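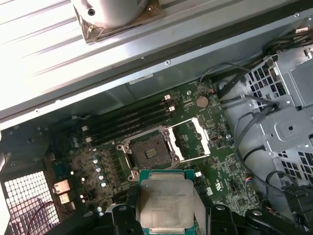 Processor in the fingers, socket open, DIMM slots empty. My favorite two inches of airspace in the whole project.

1/ OK, thread time! We finally have a result I'm happy to talk about, on getting a robot arm to take apart and rebuild desktop computers. Mostly it's a story about one change to how we collect and label demonstrations.

2/ Background for new followers: our project is called Tiltodent. The question is how a policy should behave in the last little stretch before contact, when the part is nearly where it belongs and every small angle error starts to matter. Processors are a wonderful test for this (and a stressful one).

3/ Our old method was the obvious one. A person teleoperates the arm through the whole job, we record it, we train on it, we hope. Big motions came out great. Final approach came out mushy. The policy would arrive over the socket and sort of... dither.

4/ Maja Sowa went through the recordings and noticed that our operators dither too! They get close, stop, tilt a bit, back off, tilt the other way. All of that was going into training with the same weight as the good parts. We were teaching it hesitation, very faithfully.

5/ So she split every demo into 2 phases, travel and settle. In settle, we keep only the stretch after the operator's last backward motion. Everything before that is still used, but it gets a "searching" tag the policy can condition on. That's the whole trick. I love how small it is.

6/ We collected 146 demonstrations for this round. Wilfredo Estrella did most of the driving and has the most beautiful, boring trajectories you've ever seen. Then 20 evaluation trials for each version, same arm, same start poses, tower re-placed by hand between trials.
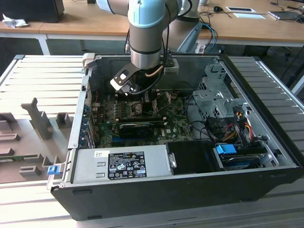 7/ The policy without the tags seated the processor in 9 of its trials. With the tags it was 16. Same network, same training time, same demos! I made Eduardo Quiambao rerun the scoring before I let myself get excited, and he got the same numbers.

8/ Where it still fails: 2 of the misses were bad grasps, one finger riding higher on the chip than the other, so the part was tilted before it ever got near the socket. The other 2 were real placement errors. The tags can't do a thing about the first kind. For that we need to look harder at the pickup.

9/ Someone always asks which camera matters more. Wrist view, by a mile, once you're in settle. We tried dropping the fixed view for that phase and the policy hardly cared. Drop the wrist view and it falls apart. For travel the fixed view earns its keep, because a tower is full of sheet metal edges you'd like to not hit.

10/ Caveats, please read them. One arm, one kind of gripper, one layout of motherboard. The load plate is opened by a person before each trial. We don't power the machines on afterward, so "seated" means it sat flush by our gauge and nothing more than that.

11/ Also 20 trials is 20 trials. Charito Manalo has been (rightly) on my case about this, and the next batch is going to be larger, with the tower turned to angles we never trained on. I have a guess about how that goes and I'm keeping it to myself until the plots exist.

12/ A question I'd love input on: has anyone tried tagging the searching phase automatically? We use the sign of the velocity along the approach axis, with a threshold, and it's fine for chips. For memory sticks it gets confused, because people rock them on purpose. If you've solved this, my replies are open and I will read your whole paper.

13/ Rhea Saludo is cleaning up the tagging script now. It's short, it has one terrible variable name that I'm responsible for, and it'll go up along with the demos once she's happy with the readme.

14/ Memory sticks next. Wilfredo is already practicing his rocking.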